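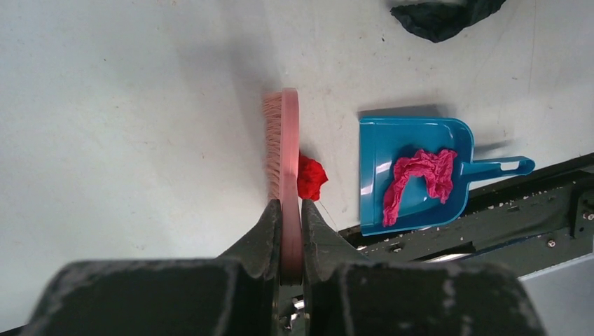
The word has to be "regret," the foreign minister's office said over the speaker, and it has to be in the first sentence or we are not signing anything.

I wrote "regret" on my pad and underlined it. Across the table the deputy minister looked at the speaker for a while after the line went dead. She was from Valente, like me, and had been in the job since May. The delegation from Livedar was in the room across the hall with their door shut.

It was my job to write the sentence. I had been in the drafting section for eleven years and had written fishing agreements, a rail agreement, and a long annex on the movement of live cattle. This was the Fisura text. Fisura is a pass, with a road through it and a customs shed on either side, and in the winter our border guards had stopped a column of their trucks there and held it for 6 days. One of the drivers was sick and did not get to a hospital in time. Livedar called it a crime. Our president, in a speech at a tractor plant, called it a delay.

"What did they ask for this morning?" the deputy minister said.

"Apology," I said. "In both languages."

"And we offered?"

"Concern."

She nodded. She took the cap off her pen and put it back on.

The trouble with "regret" was that their language has two words for it. One is what you say when you step on a person's foot. The other is used at funerals, and it has some blame in it, though how much depends on which part of the country you come from. In ours there is only the one word and it covers everything. I had put this in a memo. The memo had gone up to the minister's floor and come back with a check mark on it and no comment.

At four I went across the hall with the new page. Their drafter came out to meet me. He was older than I was, with a cold, and we had done the cattle annex together. We stood by the window at the end of the corridor, where the radiator was.

He read it standing up. "Which one?" he asked.

"You would choose," I said. "It's your text."

"If I choose the foot, my side walks out. If I choose the funeral, yours does, as soon as your embassy reads it to them."

"Our embassy was sent home."

"They still read," he said.

He folded the page the long way and held it against the radiator as if it needed drying. He told me the Floker road was closed again and he would have to go home by train. I told him the train was fine if he took a seat on the left. Then he went back in and shut the door.

The deputy minister had ordered sandwiches. She ate hers with the draft in front of her and read every line of it, including the definitions, which most of them skip. Article 3 set out the compensation. There were 243 claims on the Livedar list, mostly for spoiled freight, and a fund to pay them. The family of the driver was not on the list. Their side had kept the family out because putting them in would set a price. Our side had kept them out because it would admit something. It was the one point on which the two delegations had agreed without a meeting.

"Did you notice this?" she said.

"Yes."

"Did you put it in a memo?"

"No," I said. "It isn't a drafting point."

She finished the sandwich. Outside, a car with diplomatic plates was backing out of the courtyard and taking its time over it. The room had been painted for the talks and still smelled of it.

The speaker rang at ten past six. The minister's office wanted to know if there was a text. The deputy minister said there was nearly a text. They said the president was going on television at eight and would either announce an agreement or say something else, and that what he had ready for the second case was quite strong. She asked them to read it to her. They read it to her. It ran to a page and the word "fabrication" was in it twice.

"Tell him there will be a text," she said, and pressed the button.

Then she asked me to write something down, and I did. The two governments regret the death at Fisura. She said to start with the death and leave the delay for the second paragraph. She said that if both governments were the ones regretting, then Livedar could use the funeral word, because they would be using it for themselves as well.

"The office wanted it to be about the incident," I said.

"They wanted 'regret' in the first sentence. It's in the first sentence."

I typed it up and carried it across. Their drafter was a long time behind the door. I heard a chair go back, and some talking, and then nothing much. When he came out he had written the funeral word above the line in pencil, very small. He had changed one other thing. After "the death" he had added the driver's name and the name of his town.

"They won't take that," I said.

"No," he said. "But show it to her."

I showed it to her. She read it and looked at the clock over the door, which said seven twenty-five. The form says that initials go at the foot of each page, lower right, and that any change made by hand is initialed separately in the margin. She did the foot of the page first. Then she asked me how the town was pronounced – she wanted to have it right for the phone call – and I told her, and she initialed the margin.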